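Getting grey film off glass, mirrors and steel

Most of the haze on kitchen glass is grease with dust stuck to it, and most of the haze on bathroom glass is limescale with soap stuck to it. They look much the same and need different treatment, so find out which you have before you start.

Rub a small patch with a drop of washing-up liquid on a damp cloth, rinse it and dry it. If the patch comes up clear, you have grease. If it feels clean but dries cloudy again, you have limescale.

For grease
Fill a bowl with 2 litres of hot water and add a short squirt of washing-up liquid. More soap will leave its own film. Wash from the top down with a well-wrung cloth, change the water when it turns grey, then go over everything with plain warm water. Dry straight away with a clean cotton tea towel. Old ones are better than new ones, as new towels shed lint and don't soak much up until they have been through the wash a few times.

Cooker hood glass and the wall cupboards next to it get the worst of it. Lay a hot damp cloth over the greasy part for five minutes before washing and you won't have to scrub.

For limescale
Mix 400 ml of warm water with 80 ml of white vinegar in a spray bottle. Spray, leave for ten minutes, wipe and rinse. Heavy scale round taps wants neat vinegar on a piece of kitchen roll, wrapped round and left for half an hour. Keep vinegar off marble, limestone and any other natural stone. It will etch the surface and the dull mark does not wash off. Never use it with bleach or straight after bleach.

Streaks
Streaks are usually caused by one of these:
Too much product
A cloth washed with fabric softener
Cleaning in full sun, when the glass dries before you can wipe it
Going over it with a cloth that is already wet

Ebere Isah wrote in to say she does the inside of each window with upright strokes and the outside with level ones, so she can tell which side a streak is on. I have done it that way since February and it does save walking in and out.

Stainless steel
Find the grain and wipe along it. Use warm soapy water first, dry it, then put a very small amount of baby oil on a dry cloth and buff until the cloth drags slightly. Wiping across the grain leaves paler smears that show up whenever light comes in from the side. Scouring pads and cream cleaners scratch, so leave them in the cupboard.

How to check your work
Switch off the main light and look along the surface from a low angle, with a lamp or a window at the far end. Film that can't be seen from the front will show. Check again once everything is fully dry. 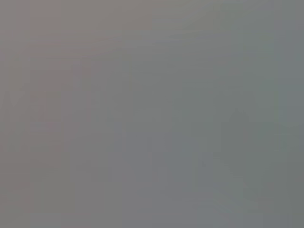

Soft grey haze with paler smears across the top

Clear patches with hard edges mean you have only shifted the film in places, and the whole piece needs washing again. An even haze usually needs only a rinse and a dry cloth.

Cloths
Keep the glass cloths apart from the floor and worktop ones. Wash them at 60 without softener and hang them up to dry. Once a cloth smells greasy after washing, cut it up for shoe polish.

Emmett Ambrose asked about old mirrors with black spots along the bottom. Those are in the silvering behind the glass and no cleaner will shift them. Spray the cloth, never the mirror, so that liquid doesn't run down behind the edge and make more.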